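Home Collections Learning Guides Visit Contact

Reading time: 5 minutes

How to Research and Record a Portrait Whose Painter Is Unknown

Many owners of older houses, schools and parish halls hold a painted portrait for which no reliable name survives. The family may have a tradition about the sitter, or a dealer may once have written an attribution on the back, but there is often nothing firmer. The Estow Collection receives enquiries of this kind throughout the year, and the guidance that follows sets out the order of work which our own cataloguers use. It is intended for private owners and small institutions. No specialist training is needed, although patience is, and most people should allow two full days before they have a record worth sending to a museum or an auction house.

The guidance deals with paintings in oil on canvas or panel. Miniatures, pastels and watercolours need different handling and are covered in a separate guide.

Before you begin

Clear a table larger than the painting and cover it with clean, undyed cotton or acid-free tissue. Remove rings, watches and anything worn around the neck. Keep drinks in another room. Use a pencil for all notes, as a slip of the pen on a painted surface cannot easily be put right. You will also want a soft tape measure, a torch and a magnifying glass.

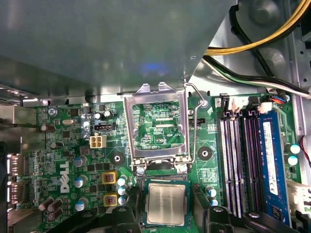 Should the portrait be taken out of its frame before it is examined?
It should be left in the frame unless a conservator is present. Most of what an owner needs to record can be seen from the front and the back, and old fixings are easily broken.

Step 1. Record the dimensions and support

Measure the visible painted surface in millimetres, giving height first and width second. If the edges of the canvas can be seen from behind, measure the full stretcher as well and note it on a separate line. A portrait may have been cut down to fit a later frame, or enlarged with added strips, and a difference between the two measurements is often the first sign of this.

State whether the support is canvas, wood or metal. For a wooden panel, record the number of boards and the direction of the grain. For canvas, note whether it has been lined, meaning that a second canvas has been glued to the back of the original. Lining was widely practised in the nineteenth century and may have hidden inscriptions.

Step 2. Examine the back

The back of a painting frequently tells more than the front. Look for labels, stencilled numbers, chalk marks, wax seals and handwriting. Copy each one exactly, including spelling mistakes and crossings-out, and record where it is placed. Do not remove, clean or flatten a label, however loose it may be.

Inscriptions naming a sitter should be treated with caution. Many were added generations later, sometimes by a relative working from memory. Note the style of the handwriting and whether it is on the canvas, the stretcher or the frame. Frames were often exchanged between pictures, and an inscription on the frame may belong to another work altogether.

Step 3. Describe the sitter and costume

Write a plain description of the figure: the length of the portrait (head and shoulders, half-length, three-quarter length or full-length), the direction in which the body is turned, and the direction of the gaze. Describe left and right from the sitter's point of view and state that you have done so.

Costume is the most useful guide to date. Collars, cuffs, the height of the waist and the dressing of the hair changed quickly, and a sitter of means would usually wish to be shown in current fashion. There are exceptions. Clergy, judges and academics wore robes that altered little over a century, and some sitters chose an invented or antique dress. Elderly sitters may also be shown in the fashions of their youth.

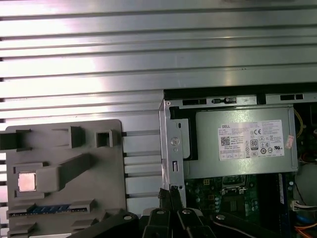 Step 4. Look for a signature, date or coat of arms

Signatures are most often found in the lower corners, but painters also placed them on a letter in the sitter's hand, on the base of a column or along the edge of a table. Hold the torch low and to one side so that the light rakes across the surface. Raised or sunken strokes will show up under this light even where the paint has darkened.

The absence of a signature should not discourage anyone. Portrait painters in busy studios commonly left their work unsigned, and assistants might complete the drapery and hands after the master had finished the face. Where a coat of arms is present, sketch it in full and note the colours. Arms can be checked against published rolls, but they too may be later additions intended to support a claim of descent.

Step 5. Trace the ownership

Work backwards from the present owner. Wills, probate inventories, insurance schedules, sale catalogues and old photographs of interiors are all valuable. Record each owner with the source of the information beside the name, and leave a clear gap where the chain is broken. A gap is far more helpful to a later researcher than a guess.

Inventories can be frustratingly brief. The Pasaribu bequest, which came to us with over 800 pictures, was listed by its first owner in phrases such as 'a gentleman, dark', and the matching of entries to paintings still continues – chiefly through the numbers stencilled on the stretchers.

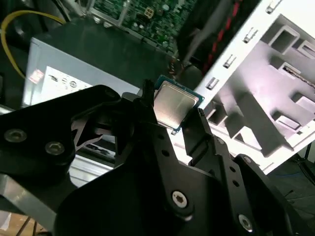
Where two documents disagree, enter both in the record and say which one you consider the stronger. Family letters written close to the date of a purchase generally deserve more weight than a list drawn up for a later sale.

Step 6. Compare with known works

Only at this stage should an attribution be considered. Choose up to five securely documented portraits of the same period and region and compare the painting of the eyes, the hands and the linen. Similar poses prove very little, because poses were copied freely from prints. The Ornolora index of engraved portraits, which may be consulted in our reading room by appointment, is arranged by pose and is useful for finding the print on which a composition was based.

Use the accepted terms precisely. 'Attributed to' means that the work is probably by the painter named. 'Studio of' means that it was made in the painter's workshop. 'Follower of' and 'after' claim progressively less, and 'after' denotes a copy of a known work.

Submitting your record

Completed records may be sent to the Skarnoveo Room at Estow, together with one photograph of the front and one of the back. Please do not send or bring the painting itself unless invited to do so. The Collection does not give valuations and cannot recommend dealers. The reading room is closed throughout August, and records received during that month are opened in September in the order in which they arrived.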